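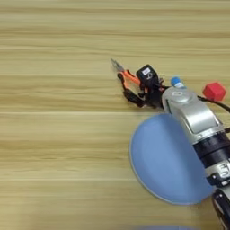
Apprendre à une main à lâcher prise

Au lycée technique de Bekovton, l'atelier de manipulation robotisée entre dans sa troisième année. Les élèves y préparent un concours interscolaire dont l'épreuve principale tient sur un plateau de table.

La salle ouvre à 17 heures, une fois les cours terminés. Les membres du club Gromelico s'y retrouvent deux soirs par semaine, du mois d'octobre à la finale régionale de mars. Le club est né d'une option de mécatronique devenue trop étroite pour le nombre de candidats ; il relève aujourd'hui du projet d'établissement et dispose de son propre budget, arrêté à 855 euros pour l'année en cours, hors matériel prêté.

L'épreuve porte le nom de Skilico. Son règlement, long de quatre pages, demande à chaque équipe de faire saisir par une main articulée des objets courants de formes dissemblables, puis de les déposer à l'endroit désigné par le jury. La liste des objets est communiquée aux établissements en janvier. Leur disposition sur la table reste inconnue jusqu'au matin de la rencontre, et les équipes ont interdiction d'y toucher une fois le chronomètre lancé.

« Les élèves arrivent avec l'idée que la difficulté se trouve dans la force de serrage. Ils passent les premières semaines à s'en défaire », explique Austra Toom, professeure de génie mécanique et responsable du club. Une pince à bec fin aux poignées orange, par exemple, offre une prise franche, mais son poids est mal réparti et ses branches peuvent s'écarter. Un bloc à facettes se laisse prendre de plusieurs façons, dont bon nombre le font pivoter au moment du dépôt. Quant aux objets cylindriques, ils roulent.

L'organisation du travail suit un principe arrêté dès la première année : aucun élève ne programme seul. Les équipes comptent trois membres, qui se partagent la trajectoire du bras, la fermeture des doigts et la tenue du cahier d'essais. Les fonctions tournent toutes les 3 semaines. Chelsea Tindall, élève de terminale, a commencé par le cahier, qu'elle tenait pour une corvée. Elle en défend désormais l'usage devant les nouveaux inscrits. « Quand une prise échoue le mardi, on ne se souvient plus le jeudi de l'angle du poignet. Si c'est écrit, on repart de là. Sinon on recommence tout, et on recommence mal. »
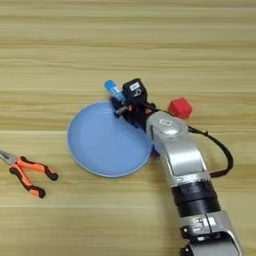
La saisie des petits objets occupe l'essentiel du deuxième trimestre. Ximeng Mao, qui a rejoint l'atelier en classe de première, en a fait le sujet de son dossier de fin d'études. Il y étudie l'orientation donnée à l'objet pendant le transport, avec pour cas de référence un petit cylindre à bouchon bleu vif, que la main tient incliné au-dessus d'une assiette ronde bleu clair, le bouchon tourné vers l'extérieur. Le choix de cette inclinaison a donné lieu à de longues discussions au sein de l'équipe. Tenu droit, l'objet se pose plus proprement, mais les doigts doivent descendre très bas et risquent de heurter le rebord. Incliné, il laisse davantage de dégagement au poignet, au prix d'un redressement final que le programme de l'an dernier exécutait trop vite.

Le dossier compare les deux méthodes sur une même série de dépôts. Ses conclusions ne sont pas encore arrêtées. Le jury d'établissement, qui entendra l'élève au printemps, a demandé que les essais manqués figurent en annexe au même titre que les autres.

La part technique n'est pas la seule évaluée. Depuis l'édition précédente, le règlement prévoit un entretien au cours duquel l'équipe justifie ses choix devant des professionnels. Shiela Estrella, professeure d'anglais, prépare les élèves à cet exercice, dont une partie se déroule en langue étrangère. Elle leur fait décrire un geste à voix haute, sans schéma ni écran, à un camarade qui doit le reproduire de sa propre main. L'exercice, d'abord accueilli avec réserve, a été repris par la section de maintenance industrielle.

Chiến Trương, ancien élève du club aujourd'hui employé au bureau d'études de la société Reuter, revient un soir par mois relire les programmes. Il insiste sur la lisibilité du code et sur les temps d'arrêt entre deux mouvements, que les débutants suppriment volontiers pour gagner quelques secondes. L'an passé, l'équipe de Bekovton avait perdu deux places au classement sur ce seul point.

Les inscriptions pour la prochaine année seront ouvertes en mai aux élèves de seconde et de première. Aucune connaissance préalable en programmation n'est exigée. Les candidats sont reçus par l'équipe pédagogique et assistent à une séance complète avant de confirmer leur demande auprès du secrétariat.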